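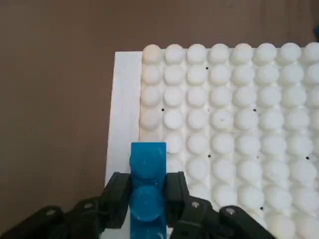

I sorted the brick drawer last month and have been building on the white plate most evenings since. I want to put down how I do it, partly because a couple of readers asked after the post on the marble run, and partly so I can find my own notes in February when I do the next batch.

The job is simple. My sister-in-law runs a small play group in Meslow and she wanted a set of number cards for the kids to copy in bricks. The child gets a card with a number on it, a plate and a handful of bricks, and builds the number. You can buy something like it. She bought one and didn't like it, because the numbers on the cards used long thin pieces that went missing in the first week and couldn't be replaced. She asked me to work out numbers that use only ordinary bricks, the kind every house has a bag of, and as few of them as possible.

So the rules I set myself were these. Big bricks only, the chunky kind that a four-year-old can press down with a flat hand. One layer. No more than seven bricks per number. Every number has to sit on the same size of plate with room to spare, so that a kid who starts in the wrong place doesn't run off the edge.

That last rule took the longest to get right. My first drawings on paper looked fine, but they assumed the child would start in the top left corner. Children don't. They start in the middle, or wherever the hand lands, and then they get to the bottom of the five and there's no plate left and they're upset. I narrowed all the numbers by a stud or two after that. They look a little skinny on the card, but they fit.

The plate matters more than I thought it would. I tried a green one from our own box first and had trouble with it, mostly because green bricks vanish against it. White is better. Everything shows up on white, and the shadows around the studs make it easy to count across if you need to. The trouble with white is that it shows dirt. Every mark, every bit of fluff, every thumb. I wash mine in the sink with dish soap and an old toothbrush and let it dry face down on a towel overnight. Don't put them in the dishwasher. I warped one that way and it has never sat flat since, and a plate that rocks makes the bricks pop off at the corners.

If you buy used plates, look at the color of the corners. White plastic goes yellow where the sun gets at it, and it tends to start on the studs and work down. I don't mind a bit of yellow. There is a method with peroxide that people swear by and I have read the long thread about it, 1731 posts when I last looked, and came away less sure than when I started. I leave them as they are. The kids have never mentioned it.

The second thing that matters is what the plate sits on. On a bare tabletop it slides. You press a brick down at the top and the whole thing shoots away from you. I use a plain brown cloth, something with a bit of grip to it, spread over the whole table. It stops the plate moving, it's quiet when a brick gets dropped, and the dropped brick stays where it landed. I bought two yards from the remnant bin at Carrasco, which is our fabric store, and cut it to hang over a few inches on each side. Brown was what they had. It has turned out to be a good color for it, since none of the bricks are brown and you can spot a stray one right away.

Now the numbers themselves. I'll go through the ones that gave me trouble and skip the easy ones. A one is a stack of bricks in a line and there is nothing to say about it. A seven is a one with a hat.

Two and five are the pair that cause all the arguments. They are the same five bricks in the same five directions, three lying down and two standing up, and the only difference is which side the standing ones go on. For a two, the upper one goes on the right and the lower one goes on the left. For a five, swap them. Adults get this wrong all the time. I got it wrong twice in one evening, and I had drawn the cards.

What helped was giving the standing bricks their own colors. All the lying-down bricks are blue. The upper standing brick is orange and the lower one is green. Then you can say to a child, the orange one goes on this side, and point, and there is nothing else to remember. If they build a five when the card says two, you can ask them to look at where the orange one is on the card, and usually they find it themselves. 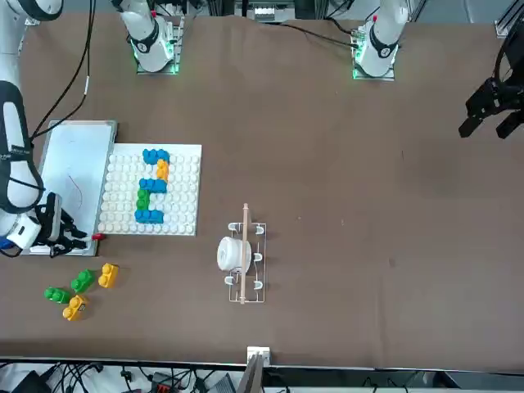

I did think about making every brick in a number a different color, because it would look cheerful, but it made the cards harder to read. With three blues the eye gets the rungs straight away, top, middle and bottom, and then it's only a question of how they join up. Tania Siriwardena, who has the group in the mornings, tried both kinds of card and said the blue ones went faster and had less crying.

Three is easy once you've done two, because both standing bricks go on the right. Six and nine take six bricks each and they are each other upside down, so I put a small dot in the bottom corner of every card to show which way up it goes. Eight takes all seven. Zero is six bricks with nothing in the middle, and some children won't accept that as a zero and call it a window or a door. Fine by me.

Four is the ugly one. It has no top and no bottom, only a bar across the middle with a standing brick on the upper left and two on the right. It never looks like a handwritten four. I tried several other ways and they were all worse. If a child has only ever seen the closed-up kind of four in books, expect to have to explain it.

For working the numbers out I didn't use the computer. I have a little whiteboard with a metal frame that lives on the table next to the plate, and a red marker. I sketch the shape on the board, build it on the plate, look at it from the other side of the table, and change it. A pencil and graph paper would do just as well, and would keep a record, which the whiteboard doesn't. I lost a perfectly good nine by wiping the board before I had copied it down. These days I copy first and wipe after.

A word about the marker. Buy the ones with a low smell, and buy one color only. When I had four colors out, I spent my time picking colors. Also keep the marker away from the plate. Dry-erase ink comes off a whiteboard very well and comes off studs very badly, because it gets down around the base where the cloth can't reach. Rubbing alcohol on a cotton swab will shift it if you're patient.

Once a number was settled I drew it on graph paper, one square to a stud, colored it in and cut it to card size. The final set has 36 cards. That's the ten digits, a second copy of the ones that get fought over, and then some letters that happened to fall out of the same bricks. You get S for free from the five, and Z from the two. E, F, C, U, H, L, P and J all work. I gave up on K and M and I would advise anyone else to do the same.

The cards are laminated. I used the machine at the library in Truncombe, where they charge by the sheet. Four cards fit on one sheet with a proper margin around each. Leave that margin. The first sheet I did, I cut too close to the paper, the seal opened up, and somebody chewed a corner.

For storage, each plate goes in a flat zip bag with its seven bricks and the cards stand in a recipe box. The bricks to pack for every child are three blue, and then two orange and two green, which covers everything up to the eight. I check the bags when they come back and there is usually one with too many and one with too few. I keep a jar of spares on the shelf for that. The jar had 29 bricks in it in the fall and has fewer now.

The cost so far has been low. The bricks were mostly ours and the rest came from a garage sale. I paid more for the laminating than for everything else together. If you had to buy the plates new it would be a different story, and I would look around for the off-brand ones. They grip a little tighter, in my experience, and small children sometimes need help pulling the bricks off again. A flat plastic butter knife slid under the edge does it without scratching anything.

One reader asked if the numbers could be made bigger, with two bricks to a side. Yes, but you need a much larger plate and a great many more bricks, and the kids I've watched lose interest halfway through. Five bricks is about right for a four-year-old. They get to the end of it and want to do another one.

The next batch is for a group of slightly older kids and will have simple sums on the cards, so that they have to work out the number before they build it. I haven't decided how to show a plus sign. Two crossed bricks need a second layer, and I said one layer. I may draw it on the card and leave it at that.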